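Refill station news – and a few other bits

Quick one this month, running late as usual. The new tap by the Orer Street entrance is finally on. Took all of August to get the parts, then the wrong fitting came, then the right fitting came with no washer. Anyway. It's on, it's cold, it's free, use it.

Same rules as the one at Nulberg Hall. Bottles and flasks only please, not buckets, not dog bowls (there's a low tap round the side for dogs, press hard). If it runs slow hold the lever down and count to ten, it catches up. If it doesn't run at all text the building line, don't just leave a note taped to it. We found 2 notes and neither had a date on.

Evaristo Monti has been keeping the tally off the counter inside the Nulberg tap and says we passed 1,000 fills there before the end of summer. Bigger number than any of us guessed. The Orer Street one started from zero and was already at 424 when he checked it, so somebody's thirsty. Probably the running group.

A few people asked about the water itself. Same mains supply as the kitchen, goes through a filter, filter gets changed by the Veltomel people when the light goes amber. It was amber for a while in spring at Nulberg, that was us forgetting to call, sorry. Taste is fine. Bit flat first thing in the morning before anyone's run it, so let it go for a few seconds if you're in early.

On bottles – please don't buy a special one just for this. Anything with a lid that you already own. Metal ones keep cold longer, plastic ones are lighter to carry, take your pick. Wash it more than you think. Warm water, dish soap, a brush down the neck, then leave it upside down with the cap OFF. Caps are where the smell comes from, the bit under the rubber ring espescially. If it still smells, baking soda and warm water overnight, rinse twice.

Lost property has the usual pile. Clear ones are hopeless to match up with people so write your name on with a marker, or put a strip of tape round it. Anything unclaimed at the end of the month goes out for recycling.

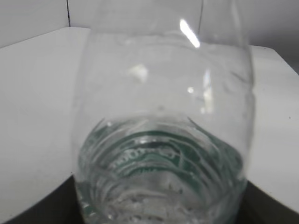
Clear plastic – put your name on it.

Other bits. Ayala room is closed for painting, yoga moves to the upstairs hall, same time, bring a mat becuase the floor up there is hard. Bike rack is getting moved closer to the door. Still need someone for the 7 a.m. unlock, swap at the desk if you can do even one morning. Soup lunch is back once the big pot gets returned, whoever has it.

Last updated: August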